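Home Listings Back Issues Letters Submit a Notice
Search notices Enter keyword Go
June
Posted by Hui-mei Mak

Wanted: ten patient people to review a two-arm assembly kit

Druleck sells a tabletop assembly kit called the Dullska. It has two arms, a box of brackets and a manual that was translated by someone who was clearly paid by the comma. We have been asked to review it for our readers, and we would like ten people who have never run a robot to spend an afternoon with it and tell us what they think. Swearing is admissible as data.

The job that gives people the most grief is the gear task. A small spur gear has to end up on a peg that stands on a round metal plate. A child of four could do it by hand and would then ask for a snack. With two arms, a keypad and chapter six of the manual, it becomes a hobby.
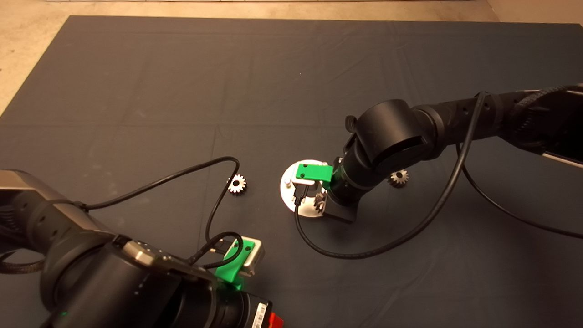

Notices, p. 324

The green brackets are 3D-printed and carry the metal tooling at the end of each arm. Druleck calls them "user-serviceable." Themba Dlamini, our reviews editor, has views on that phrase and will share them whether or not you sign up.

What you would do: read the quick-start card, run the gear task 3 times, then fill in a form. The form is two pages. Question nine is badly worded and we have decided to leave it alone. Sessions start at 10 in the morning at our workshop in Poltlow and finish by 4:30, with lunch in between — sandwiches, of the kind that come on a tray.

Who we want: anyone over eighteen with working curiosity. Carpenters, nurses, bus drivers and retired bookkeepers are all welcome. If you build robots for a living, please stay home. You'll fix things while we're looking the other way and the review will come out far too kind.

We will also ask you to rate the soft-grip add-on, sold separately, as all the good bits are. It has red fingers with black foam pads facing each other.

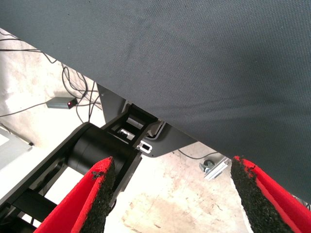
Aranka Győri wants to know whether you'd trust it with something you liked. Bring a small object if you care to test this. Bring one you like a medium amount.

Pay is a $624 stipend, split over three sessions and handed over after the last one, a policy we adopted after the previous review lost half its people to nice weather. Parking is free behind the Lau building. The elevator there is slow, so take the stairs if you can.

To apply, write a few lines to Trinidad Leiva, care of this page, saying what you do all day and the last instruction manual you read to the end. "None" is a perfectly good answer. Wen-hsiung Su will call to set up your dates. He calls from a blocked number and he does leave messages.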